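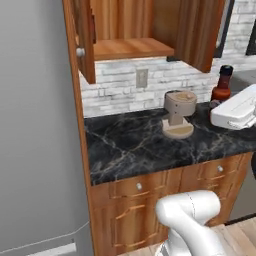
Notes for week three: collecting demonstrations in the simulator

OK, so last time we talked about what a policy learns from, and I promised we'd get our hands dirty. The kitchen is our home for the next few weeks. Log in, load the Brirnel kitchen and spend a while just driving the arm about before you record anything. Please do this! My own first episodes were terrible, and I'd been using simulators for years.

Each of you owes me 20 good episodes by Feb 6, 2021. An episode starts when you press record and ends when you press stop (yes, including the bit where you sit there wondering what to do, so think first).

Some things I look for when I grade:

Vary the start. If the arm always sets off from the same pose, the policy only ever learns that one path. Shift the base a little, turn it, come at the counter from the other side.

Keep the fumbles, within reason. A missed grasp followed by a decent recovery is gold. A missed grasp followed by two minutes of flailing, less so.

Watch the cabinet doors. An open one overhead is easy to forget when you're staring at the coffee maker, and the collision log will tell on you.

Write the task line before you record. "Move the bottle next to the coffee maker" is fine. "Bottle stuff" is what I got from several people in December, and Crisanto Lagman spent a whole evening relabeling them.

Last term's set came to 430 episodes, and we threw out 171 of them, mostly for bad labels. I'd love to beat that.

Upload to the Anement folder, one file per episode. Trouble with the controller goes to Nazma Paul, trouble with anything else comes to me.

Reading for next time: chapter 2, skip the proofs.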